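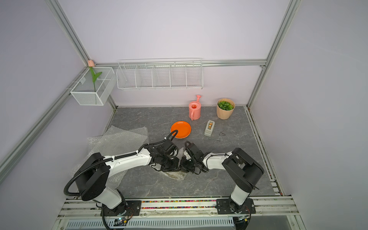

¿Cómo envuelvo una regadera de plástico con plástico de burbujas sin gastar medio rollo?

Hola a todos. Me mudo en enero y estoy empaquetando las cosas del balcón, que parecen poca cosa hasta que te pones. Tengo una regadera rosa de pitorro alto y asa, un plato redondo naranja y una maceta con planta artificial. El plato me salió bien a la primera, pero con la regadera llevo ya tres intentos: el pitorro se sale por un lado, el asa por el otro y acabo con una pelota enorme que no cabe en la caja. ¿La envolvéis entera o por partes? ¿Y las burbujas van hacia dentro o hacia fuera? He leído las dos cosas. Ah, y la planta artificial no sé si meterla con la maceta o separarla.

Publicado por Jamis

Por partes, sin duda. Corta primero una tira estrecha y dale dos vueltas al pitorro, empezando por la punta, con un trocito de cinta al final. Luego rellena el hueco del asa con un recorte arrugado (guarda todos los recortes, de verdad, valen oro) y ya después envuelves el cuerpo con una hoja grande. Ten el portarrollos de cinta a mano y con peso, que si no se te va detrás cada vez que tiras - yo corto cinco o seis tiras antes de empezar y las dejo pegadas en el borde de la mesa. Las burbujas, hacia dentro. En mi última mudanza compré un rollo de 47 metros pensando que sobraría y me llegó justo, así que te entiendo perfectamente.

La planta la dejaría en su maceta. Papel arrugado alrededor de la base, una bolsa grande por encima para las hojas y siempre de pie. Si las hojas se aplastan un poco, con el secador en tibio y paciencia vuelven a su sitio, al menos las mías volvieron.

Publicado por Trutov

Yo a una regadera de plástico no le pondría nada, la verdad!! Métele calcetines dentro y a la caja con las toallas. El plato sí, si es de cerámica. Si es de plástico tampoco.

Publicado por Skerkar

Coincido con lo del pitorro por separado, pero ojo con la cinta directamente sobre el plástico de color, que a mí me dejó un pegote en una regadera verde y tardé una tarde en quitarlo con aceite. La cinta siempre sobre las burbujas. Y si la caja es pequeña, prueba a ponerla en diagonal, con el pitorro hacia una esquina de arriba. A mí en una de 600 milímetros de largo me entró así y todavía cupieron dos macetas vacías al lado.

Publicado por Ahmadpour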